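Arm cell by the racking, May 11, 2021

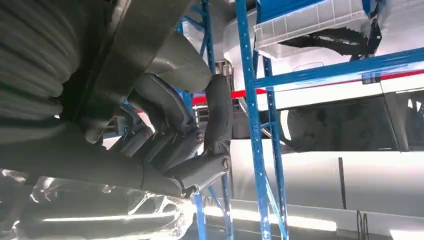 Started on the wrist joint after lunch. Jong-dae thought he heard a click on the slow jog yesterday, so I ran it back and forth at 5 percent and got nothing — typical! Re-torqued the cap screws anyway (two took a bit of a turn) and zeroed joint 4 again. Repeat test is set for 100 cycles overnight. Yu-na, if it faults, please don't clear it till I've seen the log. Still need to ask Harnon about grease.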